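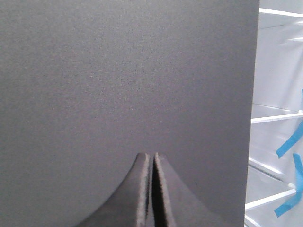
图1 腕部相机画面：指间无物，两指近闭合，正前方为深灰色板面

工单编号：3237
标题：腕部视角下“指尖状态检查”判定不稳，操作规范相关条款待澄清
站点：Bengate 二号工位
涉及部件：Jakab 两指夹爪及指垫、腕部相机、白色架体区域
适用文件：《Tarham 末端执行器操作与检查规范》第 2 版
提交人：Bengate 工位班组
处理人：Chak-lun Kwan（Morkgate 技术支持）
提交日期：2019年12月25日，星期三
优先级：中
状态：已关闭，遗留项转规范修订

一、问题描述

开班检查执行到“指尖状态”一步时，检查程序返回“轮廓不完整”，随后自行重试，重试结果时而通过，时而不通过。超时参数为 3000 毫秒，到时后程序停在等待确认状态，机械臂保持原位，无碰撞报警，无力矩报警，急停回路正常。

班组按规范附录的流程重启过检查程序，现象相同。夹爪开合指令可以执行，反馈位置与指令位置一致。控制器日志最后一条相关记录为：

CHK-TIP 代码 362 轮廓不完整 置信度低于阈值

班组问两件事。第一，代码 362 出现时能否由操作员人工确认后继续运行。第二，规范只写了“在无遮挡背景前进行检查”，深灰色板面算不算遮挡。

二、处理记录

09:12 接单。要求班组保持当前姿态，不要回零，不要手动推动机械臂。已确认驱动处于保持状态，围栏门关闭，示教器在围栏外。

09:20 调取日志。代码 362 仅由图像轮廓判定触发，与夹爪电机、限位、通信均无关。通信侧无丢包记录，电机侧无过流记录。夹爪本体故障暂不列入排查范围。

09:31 查看腕部画面。手指为炭灰色，背后板面为深灰色，表面哑光，有细颗粒，无文字和标记。手指与板面明度接近，指根外展部分的边界对比度低。右侧架体区域偏亮，上部接近过曝。自动曝光按整幅画面取值，暗部没有得到补偿。初步判断为背景选择不当叠加曝光策略问题。

09:38 指垫检查。左指尖边缘发浅，略有起毛；右指内侧有一条颜色较浅、绒毛状的边。仅凭画面不能判断指垫是否达到更换标准，列为待实物检查项。提醒班组：规范 5.3 条要求指垫的更换判定以实物为准，图像只能作为触发检查的依据，不能作为放行依据。

09:47 班组询问能否直接调低置信度阈值。答复：不能。阈值属于受控参数，修改需走变更单，由工艺和安全双方签字。为了让检查通过而改参数，属于规范 2.6 条明确禁止的做法。

09:55 指导班组在降速模式下把检查姿态移到另一处浅色、均匀的背景前。移动前由班组长口头复述路径，第二人在急停旁就位。路径避开架体横杆，不从横杆之间穿过。

10:08 到位。检查程序重新执行，返回“轮廓完整”。连续执行多次，结果一致，代码 362 未再出现。

10:15 反向验证。回到原检查姿态，曝光设置不变，代码 362 再次出现。将曝光测光区限定到画面下部中央（即手指所在区域）后，有时通过，有时不通过。结论：单独调整测光区不足以消除问题，背景是主要因素。测光区设置已恢复原值，并由班组长核对。

10:40 机械臂退至安全位，驱动断开，挂牌上锁。班组拆下指垫做实物检查。

11:05 班组回报实物检查结果：指垫粘接完好，表面起毛，厚度在允许范围内，继续使用，下次例行检查时复测。结果已记入工位台账。

11:10 附带发现：架体上有鲜蓝色胶带，共三段，其中一段末端呈尖角，像是撕开的。架体登记表中没有对应条目。按规范 7.1 条，相机视野内的附着物均应登记用途、责任人和移除日期。已通知班组补登记或清除。该项与代码 362 的关系未做验证，不写入原因栏。

11:30 班组恢复运行，临时检查点已写入当班交接记录。

三、对两项提问的正式答复

关于人工确认：代码 362 允许人工确认的前提，是操作员在驱动断开、挂牌上锁之后对手指和指垫完成实物检查，并在台账签名。只看屏幕画面就点击确认，不符合规范。班组此前在交接记录里写过“目视正常”，没有注明看的是实物还是画面，这类写法今后不予接受，须写明检查对象和检查时驱动的状态。

关于遮挡：规范中“遮挡”一词的原意是物体位于相机与手指之间。深灰色板面在手指后方，不构成遮挡。但班组的理解也说得通，条文没有说明背景本身应满足什么条件，属于规范缺陷，不计为班组违规。

四、原因

直接原因：检查姿态正对与手指颜色接近的板面，轮廓提取对比度不足。

次要原因：画面右侧高亮区域参与测光，手指所在区域偏暗，两指之间的窄缝几乎全黑。

管理原因：规范第 2 版于9月修订时，增加了指尖状态检查，但检查背景只有一句定性描述，没有指定检查点。各工位自行选择姿态，选择结果没有评审。

五、临时措施（在规范修订发布前执行）

1. 开班检查一律在登记过的检查点进行。检查点须写入工位作业卡，内容包括关节位置、背景说明、照明状态。
2. 检查点背景不得与手指颜色相近。手指为深色的工位用浅色背景，反之亦然。
3. 检查时两指应留有可分辨的间隙，指间不得有物。
4. 代码 362 连续出现两次，停止重试，转实物检查。禁止依靠反复重试取得一次通过。
5. 移至检查点必须使用降速模式，急停旁有人。
6. 不得自行修改阈值、测光区和超时参数。已经改过的工位请如实上报，恢复原值后再上电。
7. 相机视野内的胶带、标签、扎带等附着物按 7.1 条登记，末端松脱或翘起的应更换。

六、规范修订建议（已提交 Tarham 文件维护组）

4.2 条，现行文字：“应在无遮挡背景前进行指尖状态检查。”
建议文字：“应在已登记的检查点进行指尖状态检查。相机与手指之间不得有物体；背景应均匀，且与手指有明显明度差；相机画面内不应有大面积过曝区域。”

5.3 条，建议增加：“图像显示指垫边缘起毛、发浅或缺损时，应安排实物检查。实物检查须在驱动断开并挂牌上锁后进行。”

7.1 条，建议在附着物登记表中增加“是否处于腕部相机视野内”一栏。

附录 B，代码 362 的处理流程，建议删去“重启检查程序”一步。该步骤对轮廓判定无作用，并且会覆盖首次触发时的图像缓存，给后续排查增加困难。本次班组重启过程序，首次触发时的图像已不可用。

七、沟通记录

班组：检查点写进作业卡以后，换架体的时候要不要重新登记？
Chak-lun Kwan：要。架体、板面或照明任意一项变动，检查点失效，重新登记后再用。

班组：临时检查点离架体较远，每班多一段移动，节拍能不能从别处扣回来？
Chak-lun Kwan：开班检查不计入节拍。不接受以节拍为由跳过或合并检查步骤。

班组：其他工位也是同型号的手指，要不要一起查？
Chak-lun Kwan：要查。查的内容是检查姿态和背景，参数只读不改，结果回到本工单。

八、关闭条件核对

代码 362 在新检查点未复现：已满足
指垫实物检查记录入台账：已满足
受控参数与基线一致：已满足
作业卡更新：已满足，由班组长签字
胶带登记或清除：未完成，转 Bengate 工位台账跟踪
规范修订：未完成，转文件维护组

遗留两项均不影响运行安全，同意关闭。同一工位再次出现代码 362 时，请引用本工单编号另开新单，保留首次触发时的图像和日志，重启前先导出。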